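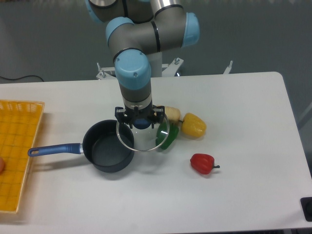

Why do pots have lids?

Quick answer – steam! Water boils, steam floats up. No lid? It drifts off into the kitchen and takes heat with it. Lid on? Steam gets trapped, hits the lid, turns back to drops and falls in again. So the water boils sooner.

Glass lids let you peek. Lift a lid and you let heat out, so peeking thru glass is better.
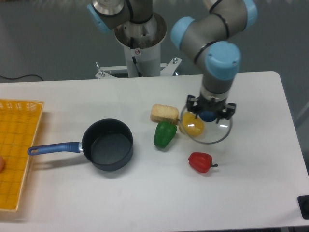

Now peppers. Green, yellow, red. Lots of green ones are just picked early! Leave them on the plant and many change color and get sweeter.

Potatos need a good long cook. Peppers dont – you can crunch them raw.

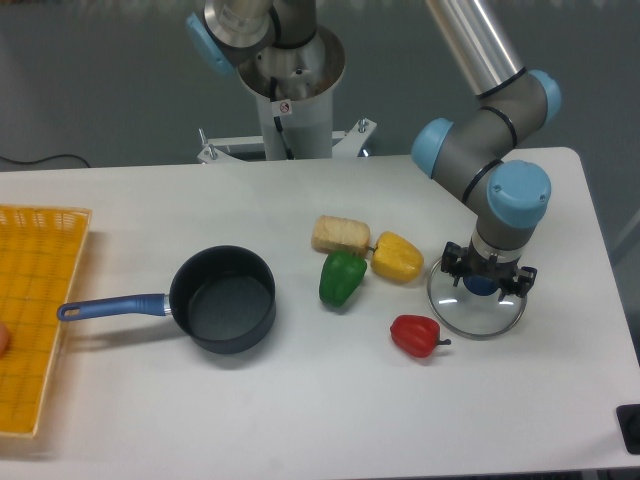

Glass lid, blue-handled pan, peppers and bread.

Try it: ask a grown-up first. Steam burns, so let them do the lifting.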